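Daltia Opens Bath Care Program for Owners of Freestanding Tubs

Free printed guide and in-person sessions cover routine cleaning of glossy white baths

GRONTON, 3 April 2026 — Daltia, the bathroom retailer and fitting company, today opened a bath care program for households with freestanding tubs. The program includes a printed cleaning guide, a set of soft cleaning pads sold under the Prikiter name, and a series of short sessions at the company's Khumalo Street showroom.

The program follows a customer survey the company carried out in March. Daltia received 3,436 replies from people who had bought a bath from one of its 15 stores. Dull patches on the inside walls were the most common complaint, followed by marks near the overflow and a gray line just under the rim. Many of the people who wrote in said they had used a scouring powder or the rough side of a kitchen sponge.

"People buy a white tub for the shine, and then they clean it with the same thing they use on a roasting pan," said Thandeka Magagula, head of customer care at Daltia. "We get the call a year later asking if the surface can be brought back. Sometimes it can. We would like them to have the right pad from the start."

The guide recommends a soft, fluffy pad for all routine work on the inside of the bath. It asks owners to begin high on the wall, near the rim, and work down toward the drain, so that loosened soap is carried downward with the rinse water.

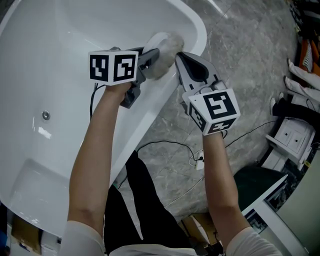 A soft round pad held against the inside wall of a freestanding tub, close to the rim.

Pads in the Prikiter set are round and pale gray. They can be washed by hand in warm water and should be left to dry flat. Fabric softener should not be used on them, as it can leave a film that transfers to the bath. Each set holds two pads, one for washing and one for drying, and a cloth for the metal fittings.

Glossy baths show streaks more than matte ones do, especially under bright ceiling lights. The guide suggests looking along the wall of the tub from one end after rinsing — smears that are hard to see from directly overhead often stand out from a low angle. A second pass with the drying pad is usually enough to clear them.

Chrome overflow fittings get a page of their own. Water tends to sit around the lower half of the ring, and limescale builds up there first. Owners are advised to wipe the ring with the cloth after each bath and to keep descaling products off the surrounding white surface unless the label says they are safe for acrylic. The fitting should not be unscrewed for cleaning. If it is loose, Daltia asks owners to contact a store.

The outside of the tub needs less attention, though the curve near the floor collects dust and hair. A damp cloth once a week will take care of it. Owners with a bath set close to a wall may need a long-handled duster for the far side.

"The far side is where I find everything," said Magagula. "I have the same kind of bath at home, and I still forget it for weeks at a time." 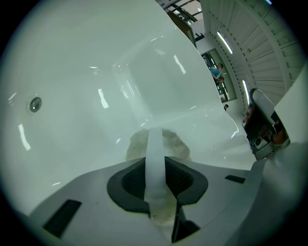 Sessions and Availability

The Khumalo Street sessions last 41 minutes, with time afterward for questions. Staff will work on a full-size tub and go through the inside walls, the rim, the overflow and the floor around the base. Places are free but must be booked. The first round has 107 places, and a second round will be added if those are filled.

Customers may bring a photo of a stain or scratch to the session. Staff can say whether it is likely to clean off or should be looked at by a repair service. They will not be able to give prices for repairs on the day.

The printed guide is free at all Daltia stores and will be packed with every freestanding bath the company sells. The Prikiter pad set is sold in stores only for now. Customers who already own a Daltia bath can ask for a copy of the guide by mail.

About Daltia

Daltia sells and fits baths, basins, showers and bathroom furniture. The company is based in Gronton and operates 15 stores.

Media Contact

Thandeka Magagula
Head of Customer Care, Daltia
Khumalo Street showroom, Gronton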